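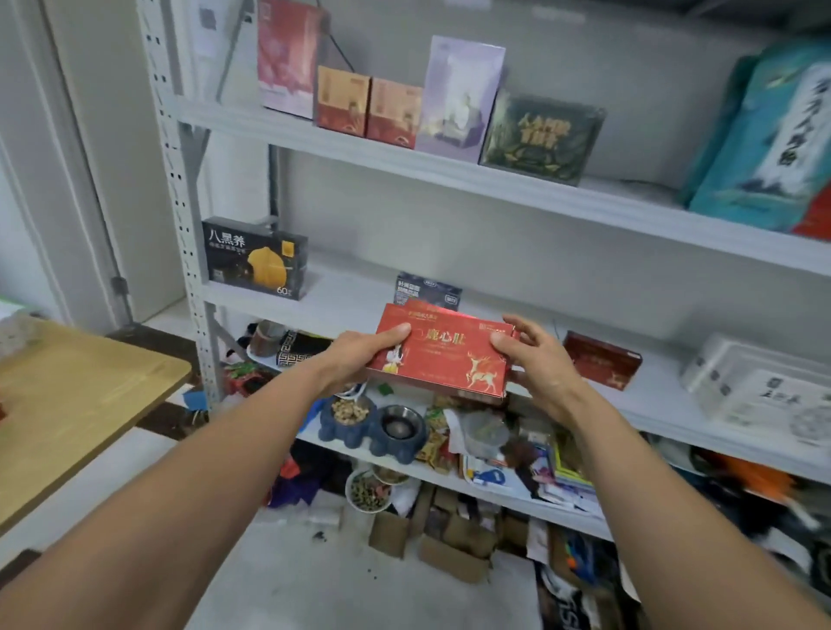 Last changed: 22/09/2018

Gripper day. I am writing it all down tonight while I still have it straight in my head, and I will move the useful parts into the proper notes later.

The plan was to get through both of the hands on the same arm, with the same controller, on the same shelf. We have been putting this off since the Lillex came. The Kesov has been on the arm all summer and everyone is used to it, so any complaint about it gets answered with "well, wait until we try the suction." Now we have tried the suction.

Setup first. The white metal shelves stayed where they were and we left the things on them more or less as they have been. I was in favor of clearing the lower board and Jean Munro was against it. Her argument was that the crowded board is the one that gives us trouble and there is no sense in testing on a clean one. We left it. Packets, wrappers, the pet feeder with the kibble in it, all of it. The boxes on the upper and middle boards are the easy part of the job and I wanted to start there.

Arm on at the usual height. The Climier controller took a long time to come up again. It hangs at the joint check, and if you touch the pendant during that time it starts over. I have now learned this more than once. After it was up I loaded the Kesov profile and found that the payload was still set from last month, when we had the bracket on. Changed it, saved it, restarted to be sure it had kept the change. It had.

Before running anything I did the boxes by hand. I have started doing this for every new item and I would like us to keep it up. You find out things when you hold an item that you do not get from the measurements. The flat red box with the gold deer on it is the one I spent the most time on. With two hands I take it by the ends, fingers wrapped around and thumbs pressing on the front, and I don't think about it at all. With one hand I have to stop and decide. The ends are too far apart for me, so I go for the top edge and pinch front to back, and then the bottom wants to swing. The arm has one hand. Whatever it does with that box will be closer to my bad version than to my good one.

I wrote down three ways of taking it: pinch at the top edge, pinch at the side edge, suction on the front. Then we started.

Kesov in the morning. It did what we know it does. The fingers close straight and they are strong, and on the tall boxes on the upper board it was fine every time the approach was fine. The lavender box it could have done all day. The two small matching boxes standing side by side were harder, as there is no space between them for a finger. It pushes the neighbor over or it lands on top of both. Jean tried a slanted approach, coming in at the outer side and dragging the box away before closing, and that worked well enough to keep. It is slow. I put it in the notes as slow but usable.

The big teal package at the far end was fine from the side with the gap. From the other side the wrist comes too close to the board and the Climier stops with a clearance warning. I had the warning distance set wide. I made it smaller, and then I put it back to where it was, and we marked that approach as not allowed.

On the deer box the Kesov was poor. The top edge pinch holds, and then the box turns around the fingers as soon as the arm moves off the shelf. I slowed the arm down and it still turned, only later. More force stopped the turning and started to press the cardboard in, and I don't want that on anything that somebody is supposed to buy. The side edge pinch was better as long as the box stood clear of its neighbors.

We changed over at lunch. The changeover is worth a note too. The Kesov comes off easily but the air line for the Lillex has to go up along the arm, and our clips are the wrong size for it. I used tape. Tape is all right for a day. It will not be all right for a week, and I have asked for the bigger clips. Then a new profile in the controller, new tool center, new payload, and the wait at the joint check again.

Lillex in the afternoon. We have the version with two cups. I expected it to be good on the boxes and it was. It went in square to the front, touched, pulled, lifted. The wide dark green box, which the Kesov cannot open far enough for, came off the board the first time and I said something out loud. The deer box came up flat on the cups and stayed flat. No turning at all. That was the best thing I saw today.

The trouble comes with anything that isn't a flat face. On the packets on the lower board the cups pull the wrapper in, make a small noise and let go. Sometimes they lift the packet a little first, which looks like success to the pressure sensor, so the controller moves on to the next step with nothing there. Jean wants a second check after the lift, and I agree with her. It could be done with the camera or with the wrist force reading. The wrist reading is noisy at light loads and a snack packet is a very light load, so I would go with the camera.

We didn't even try the bowls with the Lillex. I have no idea how you would get hold of the steel bowl in the feeder with cups, and there is loose kibble right next to it that I don't want going up the line. The Kesov can take a bowl by the rim. It does so clumsily but it does it.

About the camera. We had the Kamolrat up high for the whole day, looking down over the arm, and I have mixed feelings. It sees the fronts of the upper and middle boards well. On the lower board it is looking too steeply and the middle board gets in the way of anything placed at the back. A lower mount would fix that and would lose the upper board. Jean suggested putting a small one on the wrist for the lower board only. I said we would then have two cameras to calibrate every morning. She said yes, we would. I did not have a better idea, so it is on the list.

The depth from the Kamolrat had holes in it on the steel bowl and around the round plastic container on the lower board. The holes were in the same places with both hands mounted, so it isn't the gripper getting in the way. I tried it with the lights down and there was some improvement. It needs a proper test with a fixed setup, and I didn't have one today.

126 grasps in the log at the end of the day, both hands together. I haven't split them yet. I know that a few near the end are mislabeled, when I had the Lillex mounted and the Kesov profile name still showing in the header, and I want to go through those by hand before anyone makes a chart out of them. I told Jean not to make a chart out of them.

What I think at the moment, and I may change my mind when I see the split:

For the boxes I would take the Lillex. It is quicker, it doesn't mark the cardboard and it does not care how wide the thing is. For the lower board I would take the Kesov, and I would not be proud of it. I don't want to change hands halfway through a run, with the tape and the air line and the joint check each time. There is a tool changer that fits the arm - Jean has a quote for it somewhere - and I was against it in the spring on account of the price. I am less against it now.

The other way is two arms, one on each side of the shelf, one with fingers and one with cups. I keep going back to how I pick up that deer box without thinking. Hands at both ends. Jean pointed out that with two arms the Climier would need the second license and that we would have to redo the whole safety area. She is right and I wrote it down anyway.

Small things, so that they don't get lost:

The left cup on the Lillex has a nick in the lip. It still seals. Order spares.

Kesov finger pads are worn on the inner side. Turn them over before the next session.

Save the Climier profiles to the shared drive and not only to the pendant. I lost one in the afternoon and had to type it in again from a photo on my phone.

Put the slanted approach for the small boxes into the library under a name that makes sense. At the moment it is called jean_test_b.

Ask about the air compressor. It kicks in right when I am trying to hear whether the cups have let go.

Left the Lillex mounted overnight with the air off. Next session is the lower board only, probably at the start of October when the clips are here, and I want to begin with the packets while we are still fresh. Jean is going to write the second check before then. I still have to split the log.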